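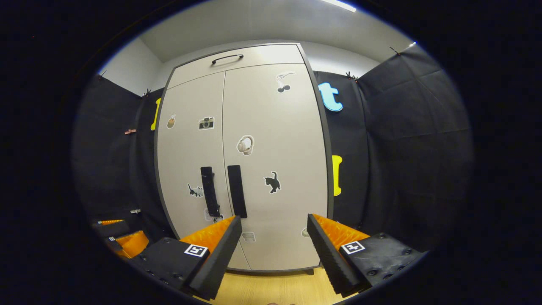

Iqra Ghauri
Lab technician and occasional blogger

So the breath sensor made it through to the second round! I've been dying to write about this since March and Oisín finally said I could, as long as I leave out the chemistry (fine by me, I'd only get it wrong).

Quick recap for anyone new. Pustura is a little handheld thing for people with asthma. You blow into it in the morning, it gives you a number, and over a few weeks you get a picture of how your lungs are doing. We had 105 people take one home this time, and between them they sent back 3602 readings. I read every single comment that came with them. My favorite was from a retired bus driver who now does his before coffee and won't let his wife talk until it's finished.

The big change is the mouthpiece. Bent Hjaltadóttir redrew it over the winter, shorter and with a softer lip, and people with sore jaws or dentures are getting on with it so much better. I tried the old one and the new one back to back and wow, what a difference.

Battery is still a grumble. We get 40 days on a charge and I'd love more, and the low battery beep is way too quiet for my dad, who has told me so twice.

Next up is the children's version, which means smaller hands, smaller breaths and a lot of arguing over colors. Zubaida wants orange. I'm with Zubaida.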